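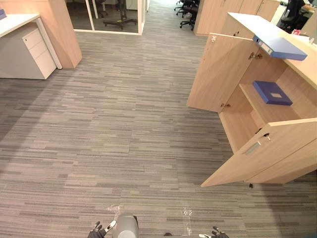
22/05/2020

The left hand of our robot was slow again this week, so I want to write down how I look after it before I forget. Maybe it helps somebody with the same type of hand.

I begin always with the robot standing still and the power of the arms off. Then I move each finger by my own hand, from open to closed, and I feel for a place where it goes hard. The thumb was good. The second finger was stopping a little before the end. In April I had the same problem with the right hand, and that time I changed the whole finger, which was too much work for a small fault.

This time I opened only the cover at the base. There was fluff from carpet around the tendon guide. I took it out with tweezers and a dry brush. Please do not use oil there, the dust likes it very much. After this I checked the tension screw and turned it back a very small step.

Then comes the calibration. The zero value for this finger was 1853 and the new one is 2596, so I saved it in the settings file and also on paper. Arturo Barbieri from Friesen told me to run 100 slow closings before any real task, and to wait 30 minutes and read the zero again. I did it, and the value stayed the same.

Next I must look at the wrist cable on the left side. It has a bit of play near the plug, and I still wait for the new clip from Rornel.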